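Keeping the old hall: a talk with Gion Reisinger
18 December 2021

Gion Reisinger has rented workrooms in Plamthorpe for many years, and the hall with the brick wall is the one he likes to speak about most.

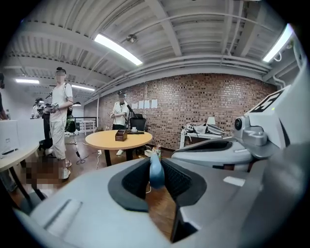 "People come in and first they look up," he says. "The beams, the pipes, it is all there to see. I was asked many times to put a flat ceiling under it. I always said no."

The steel was painted white before his time. He only had it cleaned and painted again, in June, and this took 40 liters of paint. The corrugated ceiling was harder. "You must follow every wave with the brush. My arm remembers it still."

About the bricks he is more strict. Tenants may not drill into them and may not use nails. Paper is allowed, with tape. "Tape I can accept. It comes off, and if a little stays, I take a soft brush and warm water." A firm called Ruchti repaired the joints for him and used lime mortar, as he wanted. The bill was 3000, and he paid it in two parts.

I asked him about the lighting, because many owners have changed to small lamps in such rooms. He kept the long fluorescent ones. "For work with the hands you need a wide light, without hard shadows. In the evening it is not so cozy, I admit it. But it is a place for work."

The brown wooden floor gets oil two times a year - never varnish. He tried varnish once in a smaller room at Zimis and was sorry for it.

The hall is roughly 400 square meters, and in winter it warms up slowly. Gion comes early to turn on the heating himself. Next he would like to do the doors, which stick when it rains.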